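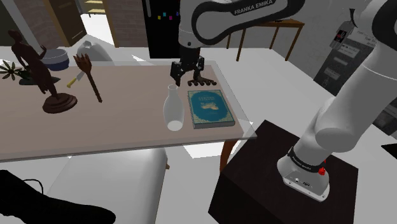
A simulated robot arm over a glass-topped table. Its gripper points down near a bottle and a book.

Learn > Robots > Kits > Funbridge Arm Lab

Funbridge Arm Lab is a computer program for classes. It lets you run a robot arm on a screen. The arm and the room are drawn by the computer.

An arm is made of stiff parts called links. The places where links meet and turn are called joints. At the end is the gripper, which has fingers that open and close.

The kit has 16 lessons. In lesson 2, you write three commands: move, lower, close. If the gripper closes too soon, the fingers miss the bottle. Change one number and run it again.

Objects have different shapes, so they need different grips. A narrow bottle neck fits between two fingers. A closed book lying flat is harder to pick up.

One license covers 27 students. A teacher must set up the accounts.

Text: Perla Montes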